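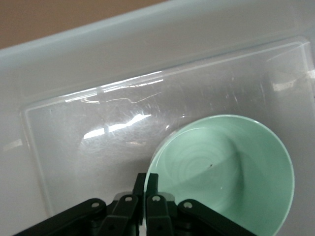

The woman who washes up for 202 people

I'd been told to come to the back door at Trikosstead, because the front one sticks, and to bring shoes I didn't mind getting splashed. I'd also been told there would be cake. The shoes were good advice. The cake had gone by the time I found the right door – "You want to get here before eleven," said the woman I'd come to meet, drying her hands on her apron and looking not very sorry at all.

She doesn't want her name on the internet, so I won't be using it. She has run the crockery side of the Trikosstead lunches since the kitchen reopened in January two years ago, and if you've ever eaten there you will have eaten off something she has washed, stacked, sorted or rescued. I wanted to talk to her about bowls. I'm aware of how that sounds, but I've been borrowing tableware for parties from the lending shelf there for ages and I'd never once thought about where it goes when I hand it back.

Where it goes, first of all, is into a bin. She uses big white plastic ones with a good thick rim, and everything that comes back through the hatch lands in one of them before it lands anywhere else.

"People hear bin and they think rubbish," she said. "I had a chap refuse to put his plate in. He stood there holding it! But it's the best thing I ever bought for this kitchen. You can carry it, you can hose it out, and if somebody's left half a lasagne in the corner it doesn't go all over my worktop."

I asked about the clear plastic trays, the ones that sit down in the bottom of the bins. I'd assumed they were lids, and she laughed at me quite a lot.

"They were lids! They came off some storage boxes from Galetti, and the boxes cracked and the lids didn't. So now they're trays. You turn them lip side up and they catch the drips, and you can lift a few bowls out in one go. They're scratched to bits, mind. I've been at them with every cloth and every paste going and you just get different scratches."

She held one under the strip light to show me, tilting it until it flashed in my eyes, and it did look as if somebody had been ice skating on it. I said I quite liked it. She said I could have it, then changed her mind and put it back on the pile.

The mint green ones

I have a soft spot for the mint green bowls. There's one in the photo, and they're the ones I always ask for, that pale toothpaste sort of green with a bit of a shine to it. I told her they make soup look nicer, and she agreed, up to a point.

"Tomato, yes. Tomato looks lovely in green. Pea, you can't see where the soup stops. I had a lady bring hers back and ask me for the rest of it."

They came in a job lot when a café called Clelitar closed down. She drove over with the back seats folded flat, meaning to buy saucepans, and came home with no saucepans and a car full of bowls. It was the colour that did it. "I'd had white for years. White is fine, white is sensible, but you look at it all day and you want to scream. I opened that first box and I thought, well, that's cheerful."

The whole collection stands at 3104 pieces, which she knows because she has to fill in a form for the insurance. When she took it over it was 3000 on the dot and she suspects whoever did the form had got bored and written down a nice number. "Nothing is ever 3000. Not teaspoons and plates and jugs and all. Somebody had a cup of tea and made that up."

I asked what goes missing most and she said teaspoons before I'd finished the question. After teaspoons it's the small jugs, and after that it's lids for anything. Bowls nearly always come home. She has a theory that you can't slip a bowl into a coat pocket, whereas she has personally found a Trikosstead teaspoon in her own handbag. And in her car. And at her sister's.

How she sorts

We moved along to the sink then, as the lunches were coming back. The busiest they've ever been was 202 for a single sitting and she still talks about it like a storm at sea. The day I visited was a quiet one, by her account, though I'd have called it bedlam.

Her method is to scrape first, rinse second and never mix glass with anything. Bowls go in on their own. She won't stack them wet, and she was quite fierce about it. "They stick. You get that suck, and you pull, and then you've got one in your hand and one on the floor. Lay them out with a bit of room and go and do something else."

I had a go. I was allowed to rinse and I was not allowed to dry. The tap is one of those springy overhead ones, a Ji, and it has a kick on it that nobody had mentioned (see shoes, above). She took it off me after a while and I was moved to teaspoons.

I did ask whether she ever wanted a proper industrial dishwasher. She's been offered one, second-hand, and turned it down because it would have gone exactly where her radio is.

"And what would I do, stand and watch it? I like a bowl in my hands. You notice things. There's a chip starting, or the rim's gone rough, and you take it out before it cuts somebody's lip. The chipped ones go outside for the birds. I've got the best-dressed birds in the county."

Borrowing

If you want to borrow from the shelf, you can. Ring the kitchen in the morning, say how many you're feeding and what you're giving them, and she'll pick for you. It's free, though there's a jar. Things should come back rinsed but they needn't come back spotless, as she'll wash them again whatever you've done to them.

"People scrub them for me and I'm very touched, and then I put them straight in the bin with the rest."

I went home with eight mint green bowls for Saturday's supper, wrapped in tea towels, and one teaspoon I hadn't signed for. It's going back with the bowls.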